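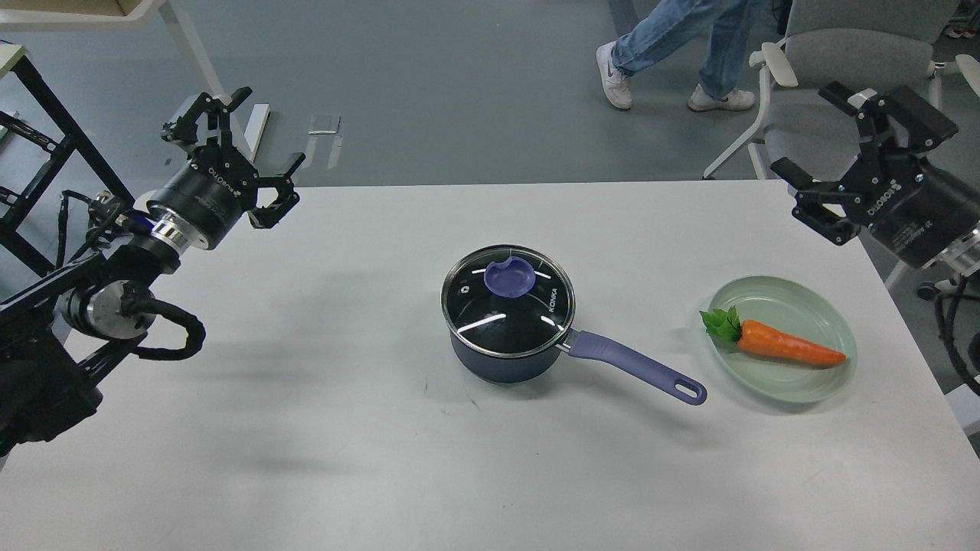 Kohei Mizuno

Furukawa is hiring one technician to look after the two-arm kitchen cell at our Jorkton site. The job is full time and on site. It is a maintenance and setup job. You will not be asked to write control software, though you will work next to people who do and they will want your opinion.

**What the cell is**

Two arms with Robotiq two-finger grippers, one white table between them, and a small set of props: a saucepan with a glass lid, a plate, play food. The main task at the moment is handling the pan and lid with both arms. The cell logged 1,718 runs up to the end of last November, and most of the stops we wrote down were cable or fingertip trouble.

**What you will do**

- Start the cell in the morning, home both arms, and run the open/close check on each gripper.
- Check the cables at both wrists and along the arms. Look for rubbing, tight bends and ties that have slipped. Replace what needs replacing.
- Clean the fingertip pads and swap them when they are worn. The pads go in the log by serial number.
- Check the wrist coupling screws with the torque driver every 50 hours of running time.
- Put the table back on its floor marks if it has been moved, then redo the touch-off at the corners.
- Reset the props between runs to the layout on the setup sheet.
- Keep the spare parts shelf stocked. Orders go through Zirska, and lead times on gripper parts can be long.

Gripping a pan by its handle while the other arm is at the lid puts side load on the fingers. If the two arms disagree even slightly, the pads take it first and the linkage pins after that. We want someone who will stop the cell when a finger starts to show play, write it down, and fix it before the next run. Stopping a run for this will never be held against you.

**What we need from you**

- At least 2 years of hands-on work with robots, packaging lines, machine tools or similar equipment.
- You can read a wiring diagram and crimp a connector that stays crimped.
- Comfortable using a teach pendant or willing to learn on ours.
- Clear written notes. The evening shift reads them and you may not be there to explain.
- Able to lift an arm segment with a second person and to work standing for part of the day.

Experience with Robotiq grippers is useful but not required. Neither is a degree.

**Hours and pay**

Day shift, with one late shift every other week. Pay depends on experience and will be given in writing before the second interview. Training on the cell takes place in Jorkton, followed by a short stay at our Hetevov workshop, travel paid.

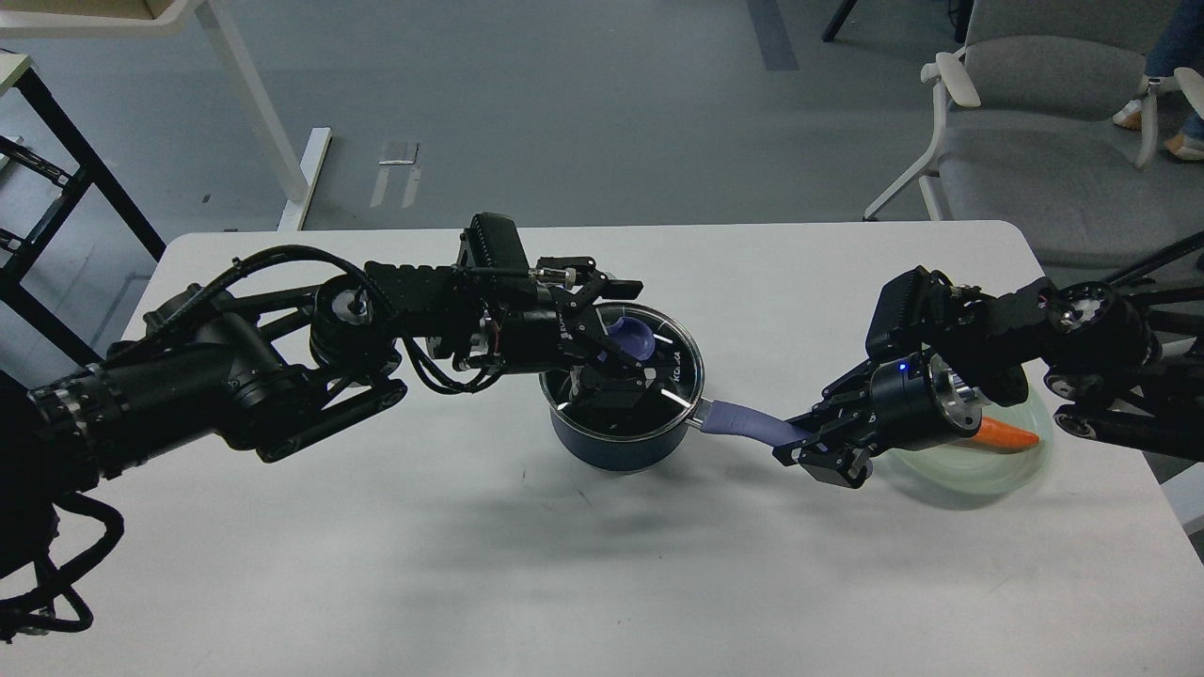
The interview includes a practical part at the cell. You will get the setup sheet, a tool roll and one gripper with a fault in it, and 50 minutes to find the fault and write it up. We care more about the write-up than about whether you finish the repair. Bring safety shoes.

**How to apply**

Send a résumé and a half-page description of one machine you have kept running, including something on it that broke and what you did. Mark it "Kitchen cell technician" and address it to me at the Furukawa office in Jorkton. No cover letter is needed. References can wait until after the interview.

Posted 2020-05-26. The posting stays open until the position is filled.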